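Planow Kitchen Set: collection rules and data card
Version 5, Oct 26, 2022

Planow is a set of short manipulation episodes recorded at a kitchen counter with a single arm and a parallel-jaw gripper.
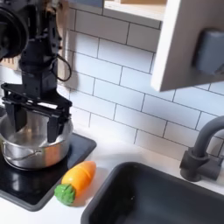 The rules apply to both sites, Rerdale and Aasen. Episodes that break a rule marked "must" are left out of the release. Episodes that break a "should" are kept and flagged in the notes column.

Contents
817 episodes in total
706 in the training split
The remainder held out for testing
One row per episode in episodes.csv

Before a session
The operator must have the stop button within reach of the hand that isn't on the controller.
The hob must be switched off at the wall. No episode uses heat or running water.
Food items must be toys. Real food marks the fingers and changes the grip from one day to the next.
Cables should be checked through the full range of the wrist, including with the arm low over the sink.
Pots and pans should be empty at the start unless the task says otherwise.

During an episode
Nobody reaches into the work area while the arm is powered. If an object rolls out of reach, end the episode and mark it "dropped".
Contact with a pot rim is allowed at low speed. Contact with tiles, tap or cupboards is not, and ends the episode.
Do not restart a failed attempt under the same episode number. Failures are part of the set, and 159 of the training episodes are labelled as such.

Labels
Each row has a task sentence, a result (done, failed, dropped, stopped) and the site. Task sentences are written before the episode and must not be edited afterwards to match what the arm did. Spelling mistakes in them have been left in.

Known problems
Gripper force was not logged at Aasen before August, so the column is blank for those rows. Shiny cookware gives poor depth readings. Lighting differs between the sites and we made no attempt to correct it.

Use
The set is meant for research on picking and placing. It is not a safety test, and a model trained on it should not be run near people on the strength of these results alone.

Checking tool
Run pranus check on the folder before sending in new episodes. It reports missing files and repeated episode numbers. It does not check the "must" rules, which are reviewed by hand.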